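Textile Basics, handout 2: Reading a knitted fabric

In this part we study how the stitches make a pattern. Please bring a magnifying glass and one knitted thing from home.

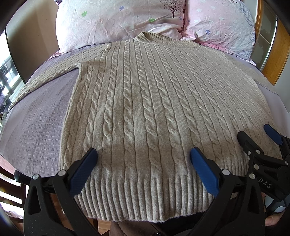

Fig. 1. Beige cable-knit sweater spread out on a bed.

A cable is made when some stitches change places with their neighbours. This pulls the fabric together, so a cabled piece is narrower than a plain one with the same number of stitches. Ribs stretch well and are used for collars.

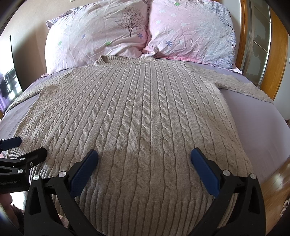

Fig. 2. Cables with flat bands between them; ribbed collar.

For homework, knit a sample 14 stitches wide and measure it before and after washing.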